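Vernari kündigt zweites Studioalbum an: „Mestska“ erscheint im Juni bei Amstead

Elf neue Stücke, aufgenommen auf Band, dazu eine Tournee durch kleinere Häuser

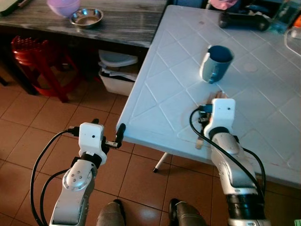 Die Platte sei langsamer geworden als geplant, sagt Hiyori Ichikawa, und das habe ihr gutgetan. Man habe beim ersten Album oft drei Ideen in ein Lied gepackt, diesmal habe man zwei davon wieder herausgenommen und abgewartet, ob das Lied trotzdem stehe.

Das Quartett Vernari veröffentlicht im Juni sein zweites Studioalbum. Es trägt den Titel „Mestska“ und erscheint beim Label Amstead als Schallplatte, CD und Download sowie auf den gängigen Streamingdiensten. Die erste Single „Nachtlinie“ ist ab Freitag erhältlich. Eine zweite Auskopplung, „Glas im Hof“, folgt kurz vor dem Albumtermin.

Vernari besteht aus Hiyori Ichikawa (Gesang, Gitarre), Sota Tsuji (Bass, Synthesizer), Kanako Ishida (Schlagzeug, Gesang) und Tatsuya Takagi (Gitarre, Orgel). Die Band hat sich mit ihrem Debüt „Unter der Rampe“ vor allem im deutschsprachigen Raum ein Publikum erspielt. Auf das Debüt folgten 75 Konzerte, zunächst im Vorprogramm anderer Gruppen, später als Hauptact in Clubs und auf einigen Sommerfestivals. Die meisten Stücke des neuen Albums sind zwischen diesen Konzerten entstanden, ein Teil davon in Proberäumen, die der Band für einzelne Tage überlassen wurden.

Der Titel geht auf eine Straße zurück, in der Ichikawa und Tsuji einen Winter lang zur Untermiete wohnten. In dieser Zeit schrieben die beiden die ersten vier Stücke. Die Wohnung lag über einer Änderungsschneiderei, gespielt wurde deshalb nur abends und leise. Der gedämpfte Klang der Demoaufnahmen blieb Ausgangspunkt für das ganze Album. Mehrere Gesangsspuren aus der Wohnung sind auf der fertigen Fassung zu hören, darunter die erste Strophe von „Treppenlicht“ und der zweistimmige Schluss von „Salz“.

Produziert wurde „Mestska“ von Tomoyo Yokoyama. Die Aufnahmen fanden im Studio Sakai statt und wurden überwiegend live auf eine Sechzehnspurmaschine eingespielt. Bass, Schlagzeug und beide Gitarren standen dabei in einem Raum, die Orgel kam später hinzu. Insgesamt nahm die Band 241 Takes auf. Yokoyama und die Band wählten die Fassungen gemeinsam aus und verzichteten auf das Zusammenschneiden einzelner Durchläufe. Wo ein Take einen Fehler enthielt, wurde das Stück noch einmal vollständig gespielt.

Yokoyama beschreibt die Arbeit so: „Die Band kam mit fertigen Liedern und ohne feste Vorstellung vom Klang. Das ist mir lieber als umgekehrt. Wir haben zwei Tage nur das Schlagzeug umgestellt, bis es im Raum saß, und danach ging vieles schnell.“

Musikalisch bewegt sich das Album zwischen Indierock, ruhigerem Folk und elektronischen Passagen. „Nachtlinie“ eröffnet die Platte mit einer durchlaufenden Bassfigur und setzt den Gesang erst nach mehr als einer Minute ein. „Treppenlicht“ und „Kein Empfang“ knüpfen an die schnelleren Stücke des Debüts an. „Salz“ kommt ohne Schlagzeug aus. Im fast achtminütigen Titelstück übernimmt Ishida erstmals den Hauptgesang auf einem Album der Band. Es stand zunächst nicht auf der Liste und wurde am letzten Aufnahmetag in zwei Durchläufen eingespielt; auf dem Album ist der zweite zu hören.

„Ich hatte den Text für Hiyori geschrieben“, sagt Ishida. „Sie hat ihn einmal gesungen und mir dann das Blatt zurückgegeben. Beim Spielen zu singen war anfangs mühsam, die Beckenfigur in der Mitte habe ich deswegen vereinfacht. Inzwischen finde ich sie so besser.“

Die Texte sind durchgehend auf Deutsch verfasst. Sie handeln von Umzügen, von Nachtfahrten nach Konzerten und vom Zusammenleben auf engem Raum. Takagi hat für das Album zum ersten Mal einen eigenen Text beigesteuert, „Glas im Hof“.

Die Erstauflage der Schallplatte ist auf 868 Exemplare begrenzt und von Hand nummeriert. Sie enthält ein Textheft sowie einen Downloadcode. Eine unnummerierte Nachauflage ohne Textheft ist für den Herbst vorgesehen. Vorbestellungen nimmt der Onlineshop von Amstead ab Freitag, 10 Uhr, entgegen. Pro Bestellung werden höchstens zwei Exemplare der nummerierten Auflage abgegeben. Ein kleiner Teil der Auflage wird für den Verkauf bei den Konzerten zurückgehalten.

Im Anschluss an die Veröffentlichung geht Vernari auf Tournee. Geplant sind Auftritte in Leipzig, Hannover, Bremen, Köln, Mainz, Freiburg, Zürich, Linz und Wien. Die Band hat sich bewusst für kleinere Häuser entschieden, in denen auch die leiseren Stücke des Albums gespielt werden können. „Mestska“ wird an allen Abenden vollständig aufgeführt, allerdings in geänderter Reihenfolge. Danach folgt ein zweiter Teil mit Liedern aus dem Debüt. Takagi wird auf der Bühne eine transportable Orgel einsetzen, die Studiofassungen von „Salz“ und „Kein Empfang“ wurden dafür neu arrangiert.

Tsuji sagt zu den Proben: „Auf der Platte spiele ich in manchen Stücken Bass und Synthesizer, das geht live nicht gleichzeitig. Wir haben überlegt, eine fünfte Person mitzunehmen, und es dann gelassen. Einiges klingt jetzt leerer, und bei ‚Treppenlicht‘ fehlt die hohe Linie ganz.“

Der Vorverkauf für die Konzerte beginnt eine Woche nach Erscheinen der Single. Karten sind über die jeweiligen Spielstätten erhältlich. Einlass ist an allen Orten um 19 Uhr, Beginn um 20 Uhr. Die Konzerte in Zürich und Wien sind bestuhlt. Ein Vorprogramm gibt es nur bei den Terminen in Leipzig und Köln, die Namen der Gäste werden von den Veranstaltern bekannt gegeben.

Titelliste „Mestska“

1. Nachtlinie
2. Treppenlicht
3. Halbe Miete
4. Salz
5. Kein Empfang
6. Stoffreste
7. Glas im Hof
8. Zwischen Mainz und morgens
9. Leihwagen
10. Mestska
11. Schlüssel beim Nachbarn

Alle Stücke geschrieben von Vernari. Produktion und Mischung: Tomoyo Yokoyama. Aufgenommen im Studio Sakai.

Hinweise für Redaktionen

Rezensionsexemplare werden als Download verschickt, auf Anfrage auch als CD. Schallplatten stehen für Besprechungen nur in geringer Zahl zur Verfügung. Wir bitten darum, Albumbesprechungen erst in der Woche der Veröffentlichung zu bringen; für „Nachtlinie“ gilt ab Freitag keine Sperrfrist. Interviews mit der Band sind telefonisch oder per Video möglich, während der Tournee auch vor Ort am Nachmittag vor dem Konzert. Für Gespräche zur Produktion steht Tomoyo Yokoyama nach Absprache zur Verfügung. Akkreditierungen für Fotografinnen und Fotografen gelten für die ersten drei Stücke des Abends, ohne Blitz. Anfragen richten Sie bitte unter Angabe des Mediums und des gewünschten Termins an die Presseabteilung von Amstead.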